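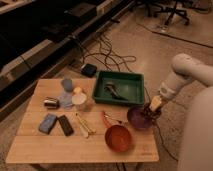
The fault report on the Dinddale table arm came back last week, and it runs to two lines. "Intermittent loss of grip signal. Cable reseated." I have read a lot of these reports and I would like to believe this one. But look at where the gripper goes to work. It reaches down into the purple bowl with a tangle of dark cable bunched around it, right where it meets the rim, and every trip into that bowl is a chance for something to snag or tug. Reseating a connector does nothing about that.

For those who missed the January meeting, the arm was partway through a pick-and-place run when it stopped reporting whether its fingers were open or closed. It went on moving anyway. Kuldeep Awasthi hit the stop, no one was hurt, and the only loss was a cup. The log shows the signal dropping out for 2 seconds, coming back, then dropping again for good. The controller was supposed to halt on the first dropout and it didn't. I find that a good deal more worrying than a loose plug, and the report doesn't mention it.

Mosex, who supplied the controller, told us the halt is "configurable." Milan Declercq went through the settings and found it switched off. Whether it shipped that way or one of us turned it off to stop nuisance trips, we can't say, as no change log was kept before this month. Mosex says its default is on. Maybe so. I asked for that in writing and have had a brochure.

Győző Kozma ran 200 cycles after the repair without a single dropout, and some people have taken this as proof. I don't. The first failure came after more than 1000 cycles, so a clean run of 200 tells us the arm works when it has just been fixed. Győző agrees, for what it's worth, and has asked for a longer run with the arm reaching into the bowls at full stretch, where the cable pulls hardest. He also wants the speed held at 70 percent until that's finished. Both requests are sitting with Alfie Kershaw.

There is talk of buying the Kwofie cable sleeve, a flexible cover that keeps the wiring close to the wrist. It looks decent. It also adds weight at the worst possible end of the arm, and the sales sheet gives no bend life. Nhyira Dankwa has a cheaper idea - reroute the cable along the upper links, clip it with a proper service loop, and see if the fault comes back. I'd try that first.

Until this is settled, please keep hands off the table while the arm is powered, even if it looks parked. If you see the grip reading flicker, press the stop, write down the time and leave the connector alone. Two people have "just pushed it back in" already, and each time we lost the chance to see what had moved. Reports go to Kuldeep.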